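Biltine place setting, single cover
Semetti Tableware – Everyday range

Product code: BT-46
Sold as: one cover, boxed
Stock status: in stock, Bramwell warehouse

Overview

The Biltine single cover is a complete informal setting for one person. It consists of a round plate, a small bowl, a folded napkin, a fork and a spoon. The pieces are sold together in one carton and can also be ordered separately as replacements. No knife is included. Customers who need one should order from the Vosgate cutlery list, which uses the same handle lengths.

The plate is pinkish-brown with a thin darker rim. The bowl is bright yellow outside, with a speckled golden pattern inside that becomes paler towards the centre. The speckle is applied by hand and its density varies between pieces. Variation of this kind is within specification and is not accepted as grounds for return.

The fork has a bright blue handle and dark metal tines. The spoon is plain and polished, without a coloured handle. The two are deliberately unmatched. A matching pair is available under a separate code for sites that sort cutlery by colour.

Setting out

The bowl is designed to stand on the plate and has a narrow foot for this purpose. It does not lock into position and may be placed slightly off centre where room is needed on the plate for bread or a side item. The napkin goes to the right of the plate, folded square. For an informal cover the fork may be laid above the plate and the spoon below it, which leaves the left side clear for a glass or a second dish. 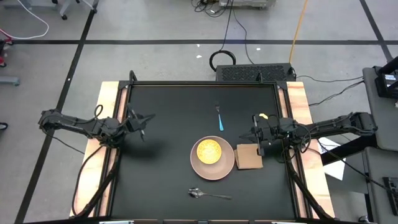

A dark, matt surface gives the best contrast with the yellow bowl and is recommended for counter displays. On pale timber the plate colour is less distinct, and a mat should be used. Mats are not supplied.

Dimensions and weights

Bowl, diameter: 11 cm
Bowl, capacity: 144 ml to the brim
Carton, gross weight: 1,260 g

Dimensions are nominal. The glaze adds a small amount at the rim of the bowl, and stacked height should be checked with actual pieces before shelving is ordered.

Care

Plate and bowl: dishwasher safe, upper or lower rack. Not for use under a grill.
Fork: wash at a low temperature. Prolonged soaking will dull the blue handle.
Spoon: dry promptly after washing to avoid water marks – these can be removed with a soft cloth and a little vinegar.
Napkin: machine wash with similar colours. Iron while slightly damp if a sharp fold is required. The tan dye may lighten over the first few washes.

Replacements

Replacement bowls and plates are packed singly. Forks and spoons are packed in fours. Napkins made before the June production run are a slightly darker tan and should not be mixed with later stock on the same table.

Trade orders and samples: Denise Crabtree, Semetti sales office
Technical queries and glaze certificates: Hayley Hulme, product specification

Page revised Dec 14, 2024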